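El taller de robótica del Instituto Gadatico cierra el curso con un ejercicio de dos brazos

Redacción de Gadatico, lunes, 4 de julio de 2022

El Instituto Gadatico ha dado por concluido el primer año del taller de robótica que imparte en colaboración con la asociación Griffiths. En el programa han participado 19 estudiantes del último curso de formación profesional, repartidos en equipos de trabajo que han compartido una misma celda con dos brazos robóticos. El ejercicio final, denominado Predus, consiste en programar el manejo coordinado de enchufes, adaptadores y regletas de distintos formatos.

La dirección del centro eligió este material por su presencia habitual en cualquier vivienda u oficina y por la dificultad que presenta para una pinza de dos dedos. Los orificios son estrechos, las piezas admiten pocas posiciones de agarre y el cable altera el equilibrio del conjunto en cuanto se desplaza la clavija.
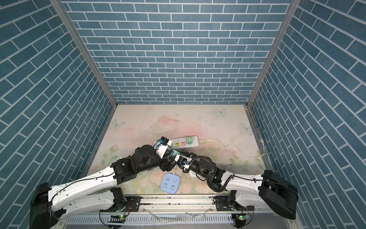
Los dos brazos del taller, junto a la regleta empleada en el ejercicio Predus.

El reglamento interno del ejercicio establece 12 tareas de dificultad creciente. Las primeras pueden resolverse con un solo brazo y se limitan a acercar la pinza a una pieza, sujetarla y devolverla a su lugar. Las siguientes exigen que ambos brazos intervengan en la misma zona sin estorbarse, lo que obliga a los equipos a definir turnos de paso y alturas de seguridad. Cada equipo dispone de un máximo de cuatro intentos por tarea y debe entregar, junto con el código, un cuaderno de incidencias en el que consten los fallos observados y las correcciones aplicadas.

Según la memoria del curso, la mayor parte de las horas lectivas se dedicó a la calibración y al control de la fuerza de cierre. El profesorado ha valorado especialmente la calidad de los cuadernos, que en la nota final tienen el mismo peso que la ejecución.

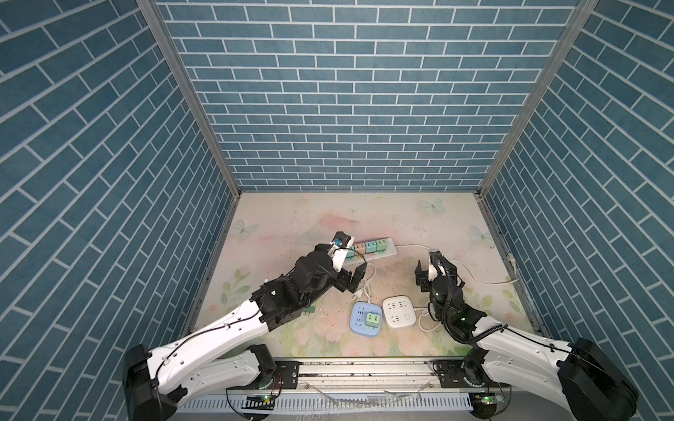
Tiempo de lectura: 3 minutos

La segunda parte del ejercicio incorpora bases de sobremesa de forma cuadrada además de la regleta alargada. Con ello se pretende que los programas no dependan de una única disposición de las piezas. Los estudiantes recibieron la distribución de los elementos el mismo día de la prueba y contaron con hasta 48 minutos para adaptar sus rutinas antes de la evaluación.

La asociación Griffiths ha asumido la formación previa del profesorado y la revisión del material docente. El taller Dirnov, adscrito al propio instituto, se ha ocupado del mantenimiento de la celda y de la sustitución de las piezas sujetas a desgaste. El convenio entre las partes se renovará por otro curso académico en los mismos términos.

Entre las cuestiones pendientes figura el tratamiento de los cables flexibles. Los equipos coincidieron en señalar que un cable cambia de forma entre un intento y el siguiente, por lo que las trayectorias fijas ofrecen resultados irregulares. El departamento estudia incluir en el programa un módulo breve sobre percepción desde la muñeca del robot, que permitiría corregir el movimiento de la pinza durante la aproximación. 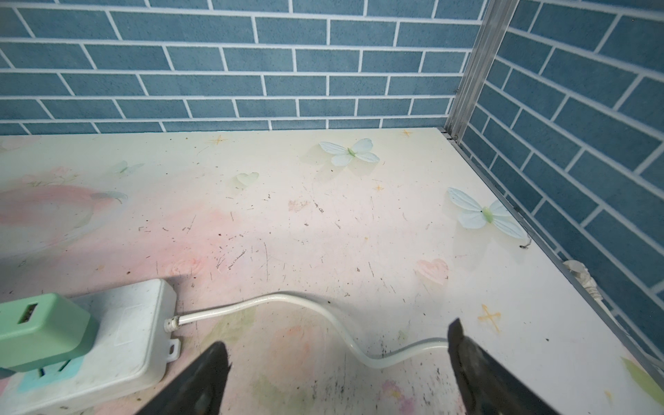

Una alumna del taller indicó a esta redacción que el cuaderno de incidencias le había resultado más exigente que la programación, y pidió que en la próxima edición se reserve una sesión semanal para redactarlo en el aula. A su juicio, «se aprende mucho de un agarre fallido, pero hay que anotarlo en el momento».

La segunda edición comenzará en octubre. La solicitud de plaza se presentará en la secretaría del Instituto Gadatico, y tendrán preferencia los estudiantes que hayan superado la asignatura de automatismos. Las bases del ejercicio Predus y los criterios de evaluación podrán consultarse en el tablón del departamento.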